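Slow Down Near the Plate: Wrist Camera Cues for Grasp Timing
Speaker notes, short talk, with slide cues 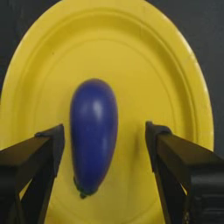 Cillow Lab, Manipulation Group, Department of Mechanical Engineering

Slide 1. Title

Leave the wrist view up while people sit down. Say the title once and go on.

The talk is about one decision: when the gripper should close. We assume the arm already knows roughly where the object is. What we looked at is the last short stretch, where the fingers are open on both sides of the object and there is still a gap on each side. The toy eggplant on the yellow plate is at that point. Neither finger is touching it.

Slide 2. Why this stretch

Most of our failed grasps came from closing at the wrong time. The arm was in a good place, or would have been a moment later, and the policy closed early. One finger then hit first and pushed the object across the plate.

We saw the same thing on two setups, our own bench arm and the older Baxter. The Baxter is slower and has more play in the wrist, so it showed up more there. Don't spend time on the Baxter unless asked. There is a backup slide.

Slide 3. What we had before

The baseline is a policy trained on demonstrations. It takes the wrist image and the joint positions and gives the next motion plus an open or close command. The close command is trained with the same loss as everything else. It is one step in a long run of steps, so it carries very little weight.

Pause here. People who train these policies will know the problem already.

Slide 4. The method

We call it Petska. It adds a small second output that looks only at the wrist image and predicts how even the two gaps are, left finger to object and right finger to object. The close command is held back until the two gaps are close to equal for a few steps in a row.

Go back to the wrist view for this if the room looks lost. Point at the yellow strip between each fingertip and the blue side of the toy. The strips are about the same width. That is the number the second output learns.

Labels come from a mask of the object and the fixed position of the fingertips in the wrist image. No one draws them by hand. Bright plates help, and so does a dark table. The masks are worse when the object and the fingers are both dark, and I should say so here and not wait for the question.

Slide 5. Data

176 demonstrations, all teleoperated, all pick and lift. Toy vegetables and small kitchen items on plates. We held back 27 for checking the gap output and never trained on them.

The objects are stiff. Nothing in this set squashes when gripped. Say this clearly, as the abstract does not.

Slide 6. Result

30 trials for each policy, same objects, same start positions. The baseline closed early in almost half of its trials. With the hold in place, early closing became rare, and most of the failures left were of a different type: the arm stopped too high and the fingers closed over the top of the object.

Show the clip of a high close. It runs a few seconds. Do not talk over it.

The hold makes each grasp slower. On our bench arm the wait is short. On the Baxter it is long enough to notice.

Slide 7. Shadows

In an early version the mask picked up the shadow next to the object. In the opening view there is a soft gray shadow to the right of the eggplant. If it is counted as part of the object, the right gap comes out too small and the hand drifts to make up for it. We fixed this by changing brightness at random during training. We did not change the lamp.

Slide 8. What it does not do

It does not pick the height. It does not pick the grasp angle for long objects lying across the fingers. It needs both fingertips in view, so it will not carry over to a camera mounted off to one side.

Slide 9. Next

We are adding height as a third output. We are also moving the code into Cuketti, our shared training setup, so the other projects in the group can turn the hold on with one setting. Code should be up in March.

If time is short, skip slide 7 and go from the result to the limits. Leave the wrist view up for questions.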